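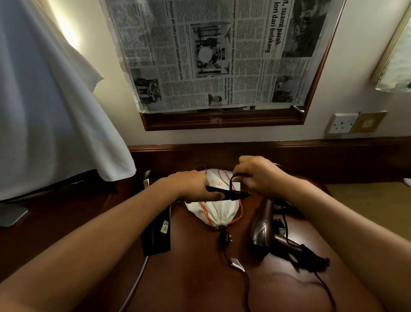
El cargador que ya no viene en la caja

Cada primavera alguna marca anuncia que quitará un accesorio por el bien del planeta. Esta vez le toca a Ivach, y yo sigo sin ver las cuentas. El aparato cuesta lo mismo, el cable se vende aparte y llega en otro paquete, con otro transporte.

Me dirán que todos tenemos un cajón lleno de cables. Lo tengo, y de los 12 que guardo sólo dos sirven para algo que todavía encienda. Los demás murieron con su conector.

Si de verdad preocupara el residuo, Ivach mantendría el mismo enchufe cinco años seguidos y publicaría cuánto ahorra. Hasta agosto, cuando salga el modelo nuevo, me reservo el aplauso.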